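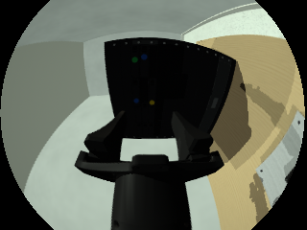

Wrist view in the simulator, gripper in front of the black panel.

Does recording more remote-control demos really help, or am I wasting my evenings?
Posted by Flitutholm
14 comments | 3 shares

I'm trying to teach a simulated arm a simple job: move up to the black panel with the colored dots on it, stop with the fingers open, then back off without touching anything. I steer it by remote control, save the run, and train on the saved runs. The guide I'm following (the Herkik one) says to start with 100 demos and go to 1000 if the results are poor. Well, the results were poor. I'm now at 600 and they are still poor.

The arm gets near the panel and then dithers. It creeps forward, stops, creeps back. Sometimes it stays there until the run times out. I can do the task myself in 8 seconds with a cheap game controller, so I don't think the task is hard.

What bothers me is that every answer I read is "more data." That sounds like what people say when they don't know. My brother-in-law thinks I should forget the controller and switch to guiding the arm by hand, but I don't see how that works when the arm only exists on a screen. Has anyone gotten past this without recording until they retire? The only inputs are the wrist camera and the joint positions. No depth, no second camera.

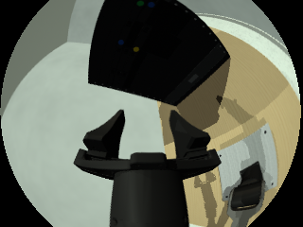 Ilse Dekker wrote that she would stop recording today and watch the old runs first, at least fifty of them, at half speed.

My money is on the pauses. When you steer with a game controller you stop to think, and the recording keeps every bit of the stopping. The model sees an arm near the panel with the command at zero, again and again, and it learns that near the panel you sit still. Another 400 demos made the same way will teach it the same thing more firmly.

What I'd do: trim the dead time out of the runs you have, but leave a short hold at the place where you want it to stop. Throw out any run where you backed up to fix your approach, at least for the first try. Then train again on what's left and compare. It costs you one evening. If the smaller set does just as well or better, you have your answer about the 1000.

I'd also check whether you always come in from the same side. Most people do and don't notice. Then the first time the arm drifts a little it's somewhere it has never been shown. For that you do need new demos, but a few dozen that start from bad spots on purpose, with you steering back. Keep those in a separate folder so you can train with and without them. And don't trust a single test run. I fooled myself for most of December that way.

On guiding by hand: your brother-in-law is right that it gives smoother motion on a real arm. In a simulator you would need some kind of tracked handle or a small copy of the arm to move, and I wouldn't spend money on that until you've done the trimming.

9 people found this helpful

Chang
just use 1000, the guide says 1000 for a reason. mine worked after that. also try a bigger model

Flitutholm
What was the reason? The guide doesn't give one. Did you test yours at 600?

Chang
no

Pluturen
I agree with Ilse on trimming but I'm less sure about throwing out the runs with corrections. Those may be the only ones where the arm is ever off course, and you'd be deleting the part you need. I would cut the mistake and keep the recovery. It's tedious. My script for it is ugly and misses plenty.

Also look at whether your controller commands and camera pictures line up in time. If the picture is saved late, the arm learns to react to something that has already passed, and you get the same creeping back and forth. No amount of data fixes that. Play back one run, find the moment you let go of the stick, and see if the view stops moving at the same step.

4 people found this helpful

Flitutholm
The timing is off by three steps. I'll fix that and trim before recording anything else. Not convinced yet, but it's cheaper than 400 more.

Related
Game controller or keyboard for steering a simulated arm?
How do you decide a demo is bad enough to delete?
Hand guiding a small arm: motors fight back
Policy works in one start position only

Contact | Terms | Back to top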